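Efren Aquino
@efrenaquino_automation

1/13
Thread on the Ganness G2 handling kit, which we have had on evaluation since June. It is sold by Josik as a bench package: one arm, one controller, two sets of fingers and a teaching licence. I'm covering the grocery task set only. No payment from Josik; the kit goes back when we finish.

2/13
Setup. The arm bolts to the bench and the controller sits underneath. Unboxing to first motion took an afternoon. Most of that was the network configuration, which wants a fixed address and doesn't tell you so until page 231 of the manual.

3/13
The fingers are long and flat, without pads. Josik sells a padded set as an extra and I would budget for it if you handle anything glossy. The flat set is better at getting under things: handles, lids, the lip of a tray.

4/13
Teaching is by demonstration. You move the arm through the task, the software keeps the run, and you flag the bad ones before training. We kept 331 runs for the basket task out of a much longer list. Märta Kristiansen did most of the flagging and would like a keyboard shortcut for it.

5/13
Basket task: take a shopping basket by the handle, raise it clear of the table, move it across, set it down. Fruit trays and stocked shelves stay in place around it so the arm has things to avoid.

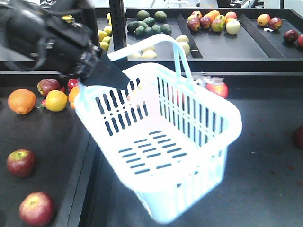
6/13
Grip on the handle. A single finger hooked under the arch is enough to raise an empty basket. It is also the least stable hold the kit will choose. If the hook lands toward one end, the basket tilts and swings, and the controller does not wait for the swing to settle before it travels.

7/13
Workaround from Holger Lindholm: insert a dwell after the lift and halve the travel speed. It's in the motion profile, under "carry". The cycle gets longer. The set-down gets a lot cleaner, and we left it that way for the rest of the evaluation.

8/13
Lighting. White plastic under strong light is hard on the kit's vision. The rim of a basket washes out and the handle estimate drifts along its length. Dropping the exposure two steps fixed most of it for us. The automatic exposure setting did not. Dark tabletop helps with contrast but also pushes the auto setting the wrong way.

9/13
Produce. Apples, oranges and lemons are handled well if they aren't touching. Chilies are poor: too small for the flat fingers, and they roll out at closing. Anything in a clear bag is unreliable, as the depth reading goes straight through the plastic to whatever is behind it. I would not buy this kit for bagged goods.

10/13
Endurance. We ran 1,064 cycles of the basket task in total, most of them unattended during the day. Nothing mechanical failed. The software stopped with a planner timeout 13 times, and each stop needed someone to acknowledge it at the bench. There is no remote acknowledge. Josik says it is planned and gave no date.

11/13
Cable routing is the weak part of the hardware. The outer cables need a sleeve, and the kit doesn't ship with one. Ours is a fabric wrap, cut and fitted in house. Leave slack at the elbow or it will pull at full reach. Check it weekly.

12/13
Compared with the Veron bench kit we tested before it: the Ganness is faster to teach and its logs are readable. Veron has the better gripper and a proper stop button on a lead. Sandberg's package costs less than both, but you write the motion code yourself. Jadwiga Krajewska has the Sandberg notes if anyone wants them, ask and I'll pass the request on.

13/13
Would I buy it? For teaching and for light handling trials, yes, with the padded fingers added to the order. For a store back room, no, not until remote acknowledge ships and the carry profile waits for a swinging load. Settings file for the dwell and exposure changes is available, reply with your controller version and I'll send the matching one.

Reply to a question from Érica Medeiros on payload: we only tested the basket empty and with a few pieces of fruit in it. With fruit inside, use the two-finger grip on the handle. It has to be forced in the task settings, as the planner will still pick the hook if you let it choose.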